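The night shift sleeper

I got talking to Sum-yee Wu at a bus stop, of all places. It was 7 in the morning, I was heading out and she was heading home, and she looked so much fresher than me that I had to ask how she did it. She laughed and said she'd been up all night icing buns at Chaudhary, the bakery over by the Wostitz bridge. Three years of nights! I begged her for an interview on the spot, and a while later we sat down over tea at her kitchen table.

"The first winter was awful," she told me. "I'd come in, have a big breakfast, watch TV until I couldn't keep my eyes open, then lie there listening to garbage trucks. I cried in the walk-in freezer once. My boss thought I'd hurt myself."

So what changed? Mostly, she says, she stopped treating daytime sleep like a nap. She goes to bed at 9 every morning, days off included (well, nearly), and the phone stays in the hall. 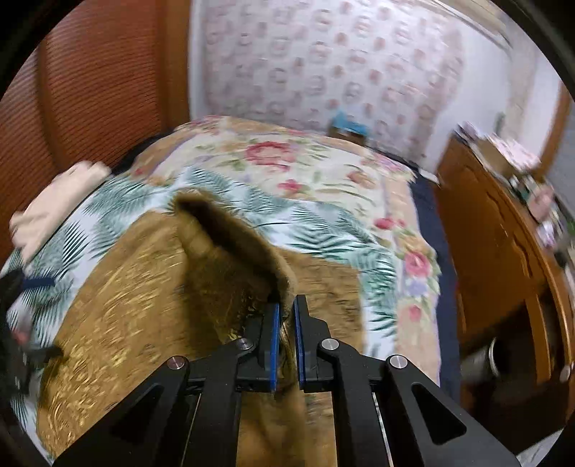
The food part surprised me. I figured she'd come home starving, but she eats her real dinner at 2 in the morning, sitting down, with a proper fork. "Everybody else is picking at broken cookies. I bring rice and eggs. If I eat big at home I'm up again by noon with heartburn."

I asked what she'd spent money on, because I'm nosy and because I've been eyeing one of those fancy mattresses myself. She went and bought one on a payment plan, a Plustora that came to 3,000 with delivery, and she's still a little mad about it. "It's fine. It's a mattress! The curtains did more for me and I sewed those out of lining fabric." She also owns a Stedau fan that she runs all year for the noise, even in January, under a pile of covers.

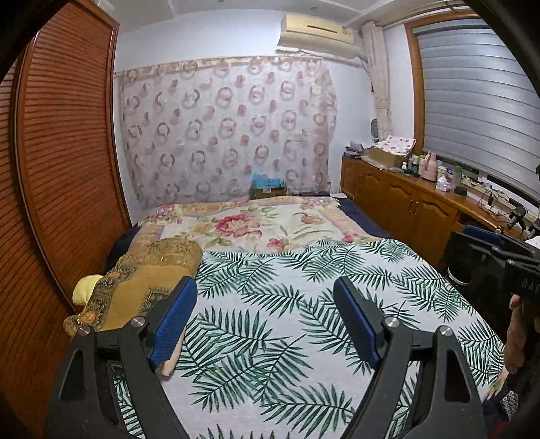 Living with a day person

Her husband, Pak-hei Hsieh, wandered in around this point looking for the crackers, so I made him sit down too. He works regular hours in an office and they overlap for maybe one meal a day.

"We write notes," he said. "On the fridge. Some of them are pretty rude."

"He means about the dishes," said Sum-yee.

They fought a lot early on, mostly over Saturday-type stuff, lunches with his family and weddings that start at noon. Now she picks two things a month to be awake for and he goes to the others alone.

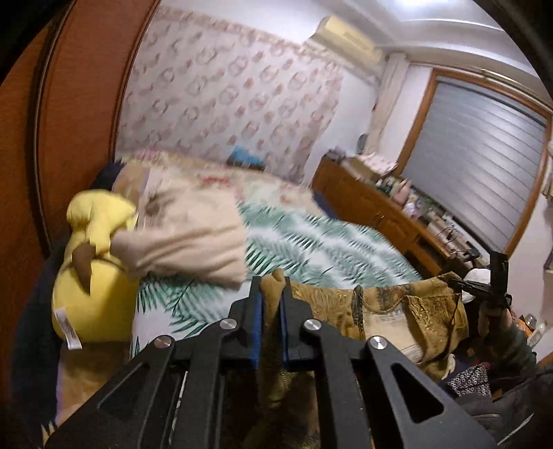

His mother took some convincing. For the first year she'd call the apartment at 11 in the morning to see if Sum-yee was "feeling better." Pak-hei finally phoned her at 3 in the morning, just to chat, and the calls stopped.

Would she go back to days if Chaudhary offered? She thought about that one for a long time and poured us both more tea. "In April they asked me. I said let me think, and I haven't brought it up again." Then she looked at the clock, and I took the hint and got my coat.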